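Jindeck Workshop
@jindeckworkshop
November 2018

1/ Right, kettle's on, so time for an update on the arm. For anyone new, I've been building a small robot arm at a shared workshop in Flavstead, in the evenings mostly, and practising everything in simulation before I let it loose on real furniture. It's called Omer. It was called that before I got the bench and it's too late to change now.

2/ The big job this month was the wrist. The old one had so much play in it that you could wiggle the gripper with one finger, and I'd been blaming my code for weeks (sorry, code). I stripped it down, found a grub screw sitting loose in the bottom of the housing, and had a very quiet walk home that night.

3/ New bearings are in, four of them, and the difference is lovely. It used to nod when it stopped, like somebody dozing on a train, and now it just stops. I must have sent it back and forth for half an hour for the sheer pleasure of it.

4/ A few of you asked about the motors. They're Shimada ones I bought second-hand, a job lot in a biscuit tin, and three were perfectly good. The other one hums. I've put it in the base where it has the least to do and we're getting along fine so far.

5/ Meanwhile the simulated side has had 600 goes at drawers, and it managed 263. I know that doesn't sound like much, but when I started it was mostly poking the front of the cabinet and looking hopeful, so I'm really rather pleased!

6/ Drawers are harder than I'd ever have guessed. You have to get hold of the handle, then pull in a straight line, and if you drift sideways even a little the whole thing jams, exactly like the one in my mum's kitchen. I've slowed the pull right down and that helped more than any of the clever things I tried.

7/ Tonight's layout has a dark little two-drawer cabinet with a big cream box of a thing stacked on top, and only the upper drawer gets a handle. I'm very fond of that curved silver bar by now, I've stared at it for so many evenings.
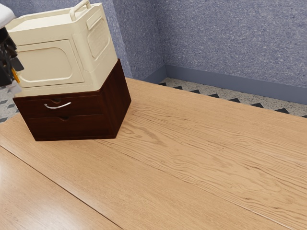 8/ Next up is the cabling, which I've been putting off. At the moment it's held along the real arm with garden twine and it catches on the elbow whenever I turn left. If anyone has a favourite sort of cable sleeve, the stretchy kind or the zip-up kind, do tell me before I order the wrong one again.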